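Equipment planning grant: progress report to the Gorkar Fund
Prepared by Conall Conneely, Coltthorpe Robotics Workshop
24/03/2018

Hello again, and thank you for the patience over the last stretch. I know you were hoping for a final shopping list by now. What you're getting is most of a shopping list, plus the reasoning behind it, plus one item I've changed my mind on completely (see the part about fingers).

Quick recap for anyone on your side who is new to the file. You gave us money to work out what a small manipulation bench should contain before we asked anybody for the money to build it. We've got one arm, a parallel gripper and a wrist camera, all of it bought piecemeal, and the plan is to grow that into 3 stations that other groups in the building can book. My job has been to find out which parts of the current setup are worth buying again and which parts we should quietly let go.

So I've been spending my time on the tennis ball tasks. They make a good test for purchasing because the things involved are cheap, easy to replace and all awkward in different ways. A ball is round and wants to roll off. A plastic cup is clear, and the camera has a hard time separating it from whatever it's sitting on. The can the balls come in is long and shiny and is a fair stretch for a gripper like ours.

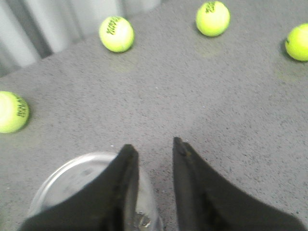 The camera is where I'd put the first of the new money. I went into this assuming we'd need a fancier arm, and I had the Skoria brochure all marked up (I'm a sucker for a brochure!). But when I sat down with the recordings and sorted the failed grabs by cause, the arm was hardly ever to blame. It goes where it's told. The trouble comes from what it was told, and that comes from the picture. Clear plastic on a gray speckled background is the worst of it, with glare a close second. A better wrist camera with a wider exposure range costs a small slice of what a new arm does, and I'd much sooner have three decent cameras than one beautiful arm and two stations that can't find a cup.

I asked Dlamini for a quote on cameras and mounts together. They came back fast and the price was fair, but the mount they offer sits farther from the fingers than ours does now. I've asked for a drawing before I commit. If the mount is wrong we can print our own, and I've left a line in the budget for that, mostly filament and somebody's afternoon.

Lighting, then. I had this down as "nice to have" in the last report and I'd like to move it up. The overhead lights bounce straight off anything glossy, and the labels on packaging are nearly all glossy. Two diffuser panels per station would do it. These are not exciting purchases and I expect them to get trimmed if the total has to come down, so I'm saying now, please don't trim them. I'd give up the spare tablet first. I'd give up the nice chairs too, although I'd grumble.
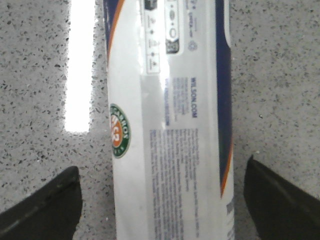 Does the bench need a wider gripper for the bigger objects?

One wider gripper, shared between the stations, is enough for the first year. Most of the tasks people have asked me for involve things you could pick up in one hand without thinking, and the gripper we own is fine for those. The wider one would be booked out for particular jobs and go back in its case afterward. Buying one for each station would eat the whole contingency.

Now the fingers, where I've changed my mind. In the last report I asked for a single spare pair. I'd now like 8 pairs, and I'd like them treated as a consumable like printer paper. The gripping faces get scuffed, and once they're scuffed you can't tell whether a bad grab was the software's fault or just tired rubber. I lost the better part of a week to that question in March and I don't want the next person to lose one too. The fingers are the cheapest part of the whole machine! We should swap them on a schedule and stop squinting at them.

On that note, I've started a wear log. It's a plain notebook next to the bench, and whoever runs a session writes down which fingers were on and gives the faces a look at the start and at the end. I set the review point at 100 sessions per pair. That number is a guess and I fully expect to change it once the notebook fills up a bit, but I needed something to multiply by when I did the budget.

The objects themselves barely register. Balls, cups, a few cans and boxes. I've put them on one line called "task objects" and I'd ask that we be allowed to restock from petty cash without a purchase order each time. Filling in a form to replace a plastic cup takes longer than walking to the store for a sleeve of them.
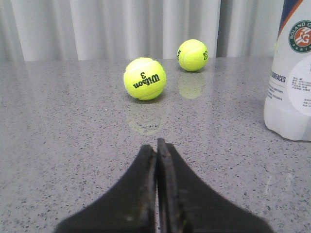
Gripper closed or nearly closed, with the Wilson ball just ahead and a second one farther back.

Where the money stands: we're under on travel, because I did the supplier visits by phone, and slightly over on shipping, because the sample mounts came in two parcels from two different depots and I paid for both. The rest is close to plan. I haven't touched the contingency. The full table is in the attachment, with the quotes behind it.

What's still open:

Skoria's service contract. They want us to sign for the arms and the servicing together, and I'd like to see the two priced apart. I've asked twice, and I'll ask again next week.

The Dlamini mount drawing, as above.

Floor space. The third station only fits if we lose the storage racks along the back wall, and I need a yes from the Coltthorpe building office before I can measure up properly. If they turn us down we'll go ahead with 2 stations and hold the third set of kit money until there's a room for it. I'd want your okay on that in writing, so please have a think about it before our call.

Training time is the other thing I underestimated. Showing a new person how to run the bench safely takes me most of a day, and I'd budgeted an hour. I've added a line for it in the revised version and highlighted it so you can find it.

Call me or write back with any questions on the table. I'm at the bench most mornings and slow to pick up the phone there, so afternoons are better.

Conall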